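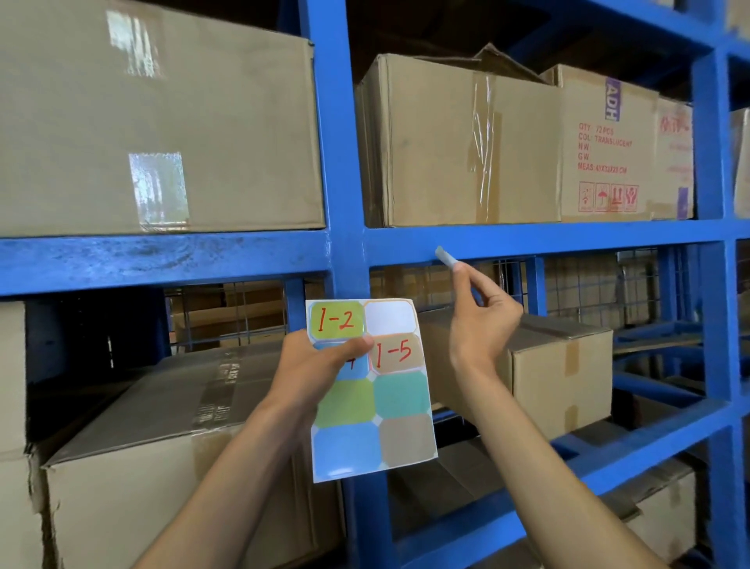
Varkura extends winter supply programme for displaced households in the Lirnard valley

Varkura, the relief logistics charity, has confirmed that its winter supply programme in the Lirnard valley will run for a second season, starting in September. The programme provides bedding, stoves, hygiene supplies and repair materials to households displaced by flooding along the lower river and now living in temporary accommodation in and near the town of Stemier.

In its first season the programme reached 2074 people in 805 households. Of these, 429 households were living in public buildings converted for shelter use, and the remainder were in rented rooms or with relatives. Registration for the second season has opened at the Stemier reception office. Households that received supplies last winter do not need to register again unless their address or the number of people in the household has changed.

The second season differs from the first in how supplies are allocated. Last winter every household received the same standard package. Feedback collected in the spring showed that this suited families in shared buildings reasonably well but left gaps for people in private rented rooms, many of whom had no safe means of heating. Under the revised arrangement, each household will be assessed once and placed in one of four supply groups, according to type of accommodation, household size and any medical need. A household may ask for its group to be reviewed at any point in the season.

Distribution will take place from two points. The existing point at Stemier will continue to serve the town and the villages to the south. A second will open at Koivisto, at the head of the valley, where residents previously had to travel by bus to collect supplies. Home delivery will be available to people who cannot reach either point because of age, illness or disability. Requests for delivery can be made by telephone or through a municipal social worker.

"The standard package was quick to set up, and in the first weeks speed was the main requirement," said Grigoris Zervas, head of programmes at Varkura. "People have now been out of their homes for more than a year. Their circumstances vary a good deal, and the allocation has to follow that."

The programme will also include 1144 repair vouchers, which can be exchanged for timber, insulation, glazing and fixings at participating suppliers in the valley. Vouchers are intended for owners and long-term tenants whose homes have been inspected and declared structurally sound. They cannot be used for labour costs or for work already paid for by an insurer. Applications must include a copy of the inspection certificate.

Tapio Ikonen, who coordinates the programme in Stemier, said the voucher element had been requested by residents. "A number of houses are close to being habitable. In several cases the outstanding work is a floor or two windows. The vouchers are meant for that kind of job."

Varkura will publish a mid-season report covering supplies issued, waiting times and the outcome of group reviews. Personal data collected at registration is held only for the purposes of the programme and is deleted when the household leaves it.

Notes to editors

Varkura provides storage, transport and distribution of relief goods for communities affected by displacement. It does not make cash grants to individuals.

Supply groups are set by written criteria, available on request from the Stemier office in large print and in translation.

Grigoris Zervas and Tapio Ikonen are available for interview. Requests should be sent to the Varkura press office, which is open from 9 am to 4 pm on working days.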